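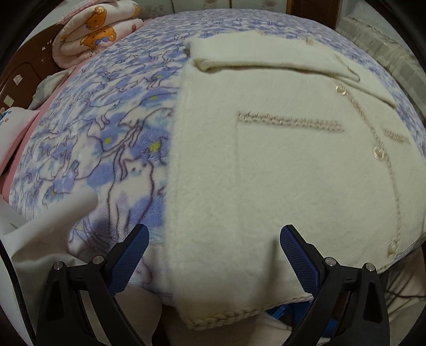
Cream fleece on the cat blanket, with the new blue pads on.

I changed the pads on the hand gripper this morning. The old set had gone smooth and fleece kept sliding out. I did 167 folds on them before giving up, so I can't complain much.

The pads come off easily enough. The glue does not. I scraped each finger with a plastic card, wiped it down with alcohol and left it for 7 minutes before sticking the new pad on. Press from the middle outward. Then check the screws at the top of the fingers. Mine had worked loose again, and a quarter turn on each was enough. Marlene Hamann told me to use a drop of threadlocker, the weak kind, and I still haven't bought any.

After that I opened and closed it by hand to see that the tips met evenly. The left one was sitting low, so I took its pad off and did it over.

Cables next. The plug on the Otonano board is getting tired and I have two spares somewhere. Dörte Vogler wants the gripper back in July, so it has to be done before then.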